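Início | Notícias | Casa e Consumo | Arquivo | Assinar

O descalcificante que promete demais

A Solance diz que uma saqueta por mês corta a conta da luz, porque o calcário obriga a chaleira a trabalhar mais. Pode ser. O folheto fala em 47% de poupança e não explica como lá chegou – nem que água usou, nem durante quanto tempo.

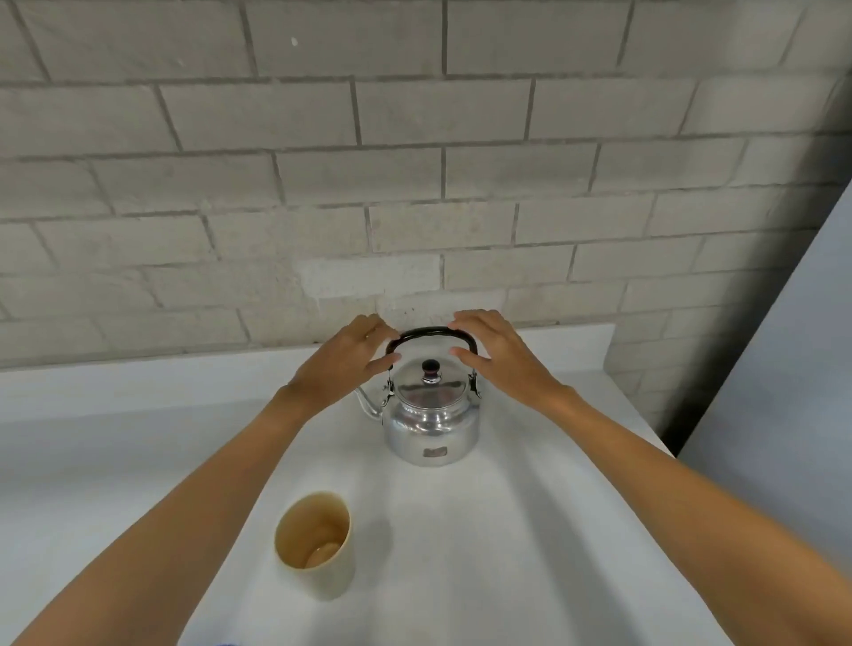

As mãos junto à pega preta da chaleira.

Pedimos os dados em outubro. Responderam com o mesmo folheto, agora em PDF, e a frase «testado em 1.028 lares». Quais lares? Em Iltham, onde a água é macia, duvido que alguém note diferença. Cada caixa traz cinco saquetas e o vinagre do supermercado continua a custar bem menos.
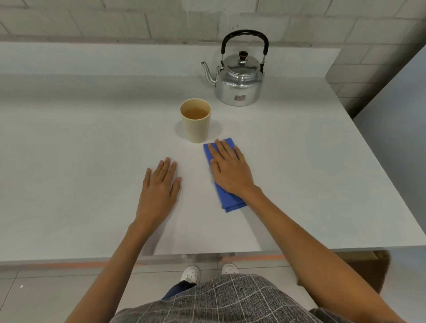
Chaleira de alumínio com tampa em cúpula e bico fino.

Quem tem água dura fará bem em limpar a chaleira de vez em quando, com isto ou com outra coisa. Quanto à poupança, fico à espera das contas. Se algum leitor comparou faturas antes e depois, escreva-nos.

12 comentários | 5 partilhas

Contacto | © Boletim Sarer | Voltar ao topo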